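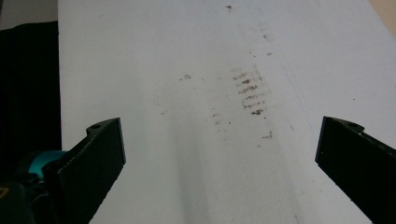 Wakana Sekiguchi would like it known that she voted for the quadcopter. The rest of the Brorkholm College robotics club voted for teaching a machine to put things in boxes, and so for most of this year that is what she has been doing, two evenings a week, with a gripper in each hand.

"Everyone pictures sparks," she says. "My mum asked if I needed goggles. I need a cushion."

The method is simple enough to explain to a visitor and dull enough to lose one. Someone stands at the table and does a small household job by way of the grippers, over and over, while the computer records. Later the recordings are fed to a program which is supposed to get the idea. The club wants 200 good runs before the regional meet at Plinham in July. When I called in they had 40, and an argument going about whether one of those counted.

"It's like patting your head and rubbing your stomach, except someone's marking you," Sekiguchi says. She reckons it took her 10 sessions to stop reaching for things with her thumbs.
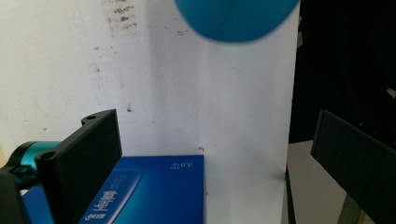 Then there is the matter of style. A run is no use if the person dithers, and the club ditherers have been identified and moved to cable duty, where they are said to be happier. Sekiguchi is considered the smoothest pair of hands, a title she puts down to years of carrying trays in her aunt's café in Nikham.

I asked whether the program had learned anything yet. There was a pause – a long one.

"It's learned to hesitate," she says. "It goes up to a thing, has a think and goes home. We've got one lad who does exactly that, so we know whose runs it liked."

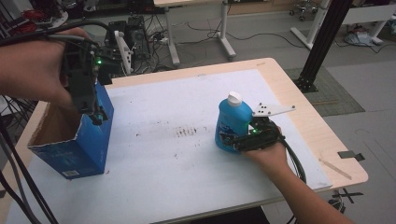 Money is tight. The entry fee and the train fares come to £434, most of it raised by a cake sale at which, she points out, everything was put in boxes by humans in no time at all. The team from Rastogi won last year and is spoken of here the way other people speak of the weather.

Does she still want the quadcopter? "Obviously. But I'd want to crash it myself. I'm not standing there teaching it how."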